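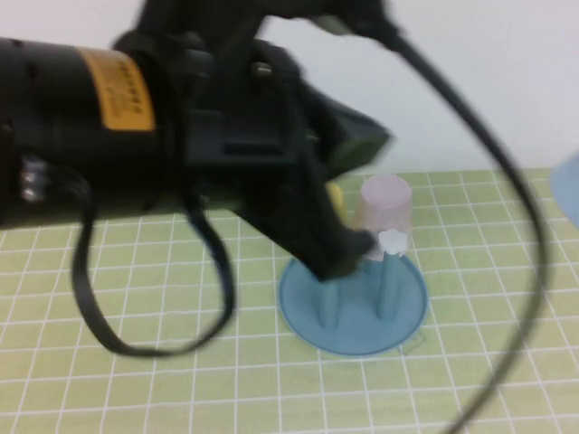 About Hotwood

Hi, and thanks for clicking through! I'm the person behind Hotwood, a very small studio in Avthorpe that makes printed things for museums, galleries and historic houses. Mostly that means trail booklets, room cards, labels, folding maps and the odd poster. If you've ever stood in a gallery holding a piece of paper and thought "oh good, the restrooms are marked," you're the sort of visitor I spend my days thinking about.

How it started

I used to work the front desk at a town museum, and I must have handed out thousands of copies of the same leaflet. It had a lovely cover. Inside was a floor plan so tiny that people would turn it upside down, squint, and then come back and ask me where the stairs were (they were behind me). One slow February I redrew the whole thing on my lunch breaks, ran it off on the office copier and put it out next to the official one. By the end of the month we'd run out of mine and I'd been told, quite nicely, to stop using up the toner.

A few weeks later they paid me to do it properly. That was job number one. I'm now on job 178, which still makes me a bit giddy when I write it on an invoice.

What I do

Every project begins with me walking around your building like a regular visitor. I buy a coffee, I get lost, I read every label in at least two rooms and I eavesdrop shamelessly. Then I come back with a notebook full of complaints and a rough sketch, and we talk about what you'd like people to see if they only have half an hour.

After that I write and draw. I do both, so the words and the pictures grow up together and I'm not stuffing 94 words into a box meant for 56. I keep labels short. I like large type, plain verbs and maps where the door you came in by is at the bottom of the page. If your collection has a complicated story, great, I love those, but I'll probably ask you to tell it to me out loud first!

I use two typefaces for nearly everything. Plirnent is the one I drew myself, a sturdy sans with wide open letters that holds up in dim rooms. The other changes with the job. Papers I'm fussier about: uncoated, on the heavy side, and it has to survive being folded into a back pocket by a nine-year-old.

The Mạc rooms

People often ask which job I'm fondest of, and it's the guide to the Mạc ceramics display. It was a small show of blue and white stoneware, with candlesticks and incense burners in low light, and hardly any wall space for text. We ended up with a slim booklet that you carry from case to case, one pot to a page, with the dates along the bottom edge so you can flip back and check. The diacritic under the a took me three tries to get right in Plirnent (it kept bumping into the line below), and I'm still proud of that dot.

Who I work with

Small places, mainly. House museums, university collections, a maritime center, one very patient library. I'm happy to print as few as 100 copies, and I'd much prefer that to a garage full of boxes nobody's going to open. Bigger museums are welcome too, as long as you don't mind dealing with one person and her answering machine.

The studio

It's on the second floor, over a shoe repair shop, and you'll need to ring twice. There's a plan chest, a paper cutter I treat with great respect and a shelf of other people's gallery maps going back decades. Come and look through them if you're in Avthorpe. Mornings are best, I'm usually in by 9:30, and the kettle goes on shortly after.

Want to talk about a project? Send me a note through the contact page with your floor plan attached, even if it's a bad one. Especially if it's a bad one!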